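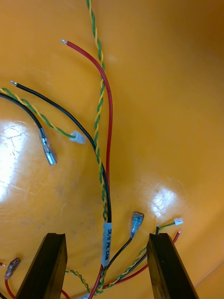
Where do I check in for the open day at the Grenville hall?

Check in at the side entrance on the parking lot side of the building. The desk opens at 8:30 a.m. and closes at 3 p.m. Bring the confirmation code from your registration email and a photo ID. Visitors who arrive after their time slot has started are moved to the next slot with space.

How long is a visit?

A standard slot takes 75 minutes: safety briefing, the harness handling cell, the test bench, then open questions. The technical slot at 1 p.m. adds a session on gripper setup and is limited to 26 people.

What does the harness cell do?

It handles wire harnesses with a two-finger gripper. The demonstration covers locating a labeled bundle, separating loose branches and presenting a chosen end to a fixture. One of the harnesses has a white sleeve on the main bundle printed SR/H PWL CAN, with twisted green and yellow pairs and single red and black wires leading off it. The ends are mixed: small white connector housings, a spade terminal, stripped wire.

Why use a harness and not a rigid part?

A rigid part keeps its shape when it is gripped. A harness does not, and moving one branch shifts the others. The position of each end has to be found again after every move, and that is the problem Gridine set the cell up to work on.

Is the cell fully automatic?

No. In the October demonstration an operator starts each cycle and can take over by hand control at any point. Two kinds of cycle are run: one from a stored program, one guided by the operator. The status screen shows which is active.

What is the success rate?

In the last internal test series the cell ran 183 cycles and completed 146 without operator help. Most of the failures were missed grasps on thin single wires near the bundle. The series used one harness type under fixed lighting, so the result should not be applied to other parts.

Why does the surface under the harness reflect so much light?

The orange-yellow plastic is glossy and curved, and it does produce glare. A matte cover is available and is fitted for some of the runs – ask at the cell which setup is in use during your slot.

Can I bring my own harness?

Only in the technical slot, and only if you have registered the part with us 11 days ahead. It must be unpowered, clean and free of sharp clips. We do not promise a successful grasp.

What is shown at the Kadov test bench?

Continuity and pull testing. The bench is run separately from the cell, and parts are carried between the two by hand. Cowie, the scheduling software, logs each part number at both stations.

May I take photos?

Yes, from behind the yellow floor line. No flash and no tripods. The status screens may be photographed; the whiteboards may not.

What should I wear?

Closed shoes. Safety glasses are handed out at check-in and must stay on inside the hall. Long hair has to be tied back, and lanyards come off before you enter the cell area.

Is the hall accessible?

The ground floor is step-free. The viewing gallery is reached by stairs only, but the same runs can be watched on the monitor beside the test bench.

Can I get the slides?

Slides from the technical slot go out by email to registered visitors. Cell programs and test data are not shared.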